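Gerkby Signing Table Set

Item 228
For author signings, book launches and small readings

The Gerkby set gives a bookstore or library what it needs to run a signing from one corner of the room. It includes a folding table, a fitted cloth, two book risers, a sign holder and a tray for pens and name slips. Everything except the table packs into one zip bag with a shoulder strap.

The table is 29 inches high, a comfortable height for an author who will be signing for an hour or more. The top is deep enough for an open hardcover with a short stack on either side. The legs lock with a push button and fold flat against the underside.

The cloth reaches the floor on three sides and is open at the back, so spare copies can be stored underneath. It is machine washable in cold water. Hang it to dry. Colors are navy, charcoal and cream.

The risers hold one book each, face out, from a slim poetry paperback up to a large cookbook. The back rest tilts to two positions. If you are launching a picture book in a wide format, order the Plorineck riser instead, which has a longer lip.
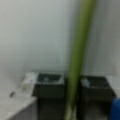
Green pole against a pale wall.

The sign holder takes a letter-size sheet, upright or sideways. Slide the sheet in from the top. We suggest printing the title, the author's name and the start time in large type, with the store's policy on outside copies in smaller type below. A blank template is included with each order.

Name slips come in a pad of 157. Hand one to each person in line and have them print the name they want in the book, then tuck it in at the title page. Refill pads are sold separately.

How it has been used

Serpil Toprak runs the events program at Güneş Books and bought two sets last May. "We do poetry one night and a children's author the next morning," she says. "I leave the cloth on the table between events and only change the sign. The pen tray is smaller than I wanted, but it does stay put."

Kekeli Osei used the set for the launch of his second story collection. He asked for more room for his reading copy and notes, and we now sell a clip-on side shelf that fits all Gerkby tables made under item 228. It does not fit the older Borkeo table, which has a thicker edge.

What is in the box

1 folding table
1 fitted cloth
2 book risers
1 sign holder
1 pen tray
1 pad of name slips
1 zip bag

Weight and shipping

The full set weighs 19 pounds and ships in two cartons, which may arrive separately. Unused sets can be returned in the original cartons. Cloths that have been washed cannot be returned.

Replacement parts

Leg buttons, rubber feet and riser pegs are available from the parts desk. Have your item number ready when you call. It is printed on a label under the tabletop, next to the hinge.

Related items: Gerkby side shelf, Plorineck wide riser, name slip refill pad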